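4.2 Open-day sessions

The second part of the study took place on 10 May 2024, during the public open day at the Somura building. Visitors could sign up at the entrance for a short turn with the hand-held grippers, and 127 of them did so. Each person was shown the task once by Xuelian Wei, repeated it under her guidance, and then carried out up to 15 attempts alone. Sessions were held in the ordinary project room, with the furniture left where the staff use it.

We recorded 1726 attempts in total. Attempts in which the visitor stopped to ask a question were kept and marked separately, as questions were common and we did not wish to discourage them. Children under 12 took part with a parent but were left out of the analysis.

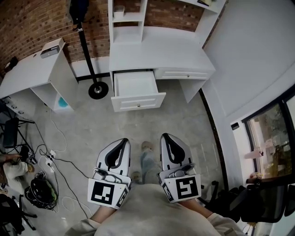 Figure 4. Drawer task in the project room, seen from the wearer's viewpoint.

Distance from the furniture proved to be the main difficulty for first-time users. Most visitors began too close to the desk, and then had to step back while pulling, which shortened the stroke and often turned the gripper in the hand. During the guided attempt we therefore asked them to stand far enough away that an open drawer would not reach their legs. In Figure 4 the drawer is fully open and there is clear floor between the desk and the wearer's feet. The square tags near the wrist end of both grippers also face upwards at this distance, whereas visitors who leaned over the desk tended to roll their wrists and hide one of them. Tag loss of this kind accounted for 100 of the rejected attempts.

A second difficulty was the small round knob. Visitors who had used the Nala trainer in October closed the finger pads on it without hesitation, while newcomers often tried to hook it from above. Wanting Peng reviewed the recordings and sorted the grasps into these two types. Of the visitors who started with a hook, 40 changed to a pinch before their last attempt without being told to do so. The rest are discussed in Section 4.3, together with the results from the tray task.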